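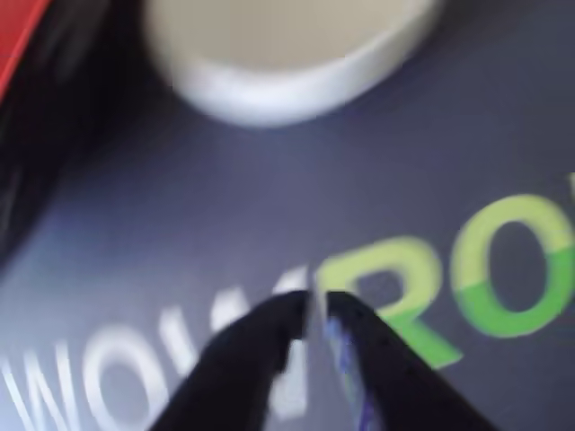 White cup, close up

Away goals and a level tie: who goes through?

Our amateur league runs a two-leg cup and I help with the fixtures. Lorkden beat Denen 2-1 at home in the first leg. Denen won the second leg 1-0 at their place, so it finished 2-2 on aggregate. Denen say they are through on the away goal. Lorkden say it should have gone to extra time. The rule sheet we hand out was last changed in June and says only "ties level after two legs will be settled in the usual way". The referee sent everyone home after 90 minutes. What is the usual way now?
Posted by Odair Vieira, 2/18/24

orlandini75
There isn't one usual way anymore. UEFA dropped away goals in its club competitions from 2021-22, and plenty of smaller cups followed, but some still use them. It depends on what your league adopted. Look for a line saying which body's rules apply when yours are silent. If there is one, follow it. If there isn't, the league has to make a ruling and write it down. With away goals, Denen go through, as they scored one at Lorkden and Lorkden scored none at Denen. Without them it's still level and you need extra time or penalties – whichever your cup uses.

Dolar
away goals count double, always have. Denen are through

keeper2816
Not always, see the post before. We had the same thing in our cup and the two clubs agreed to meet at a neutral ground just for penalties. It was over in about 5 minutes of kicks each. Ask both clubs first, and get the answer in writing before you book a field. Then fix the rule sheet before the next round.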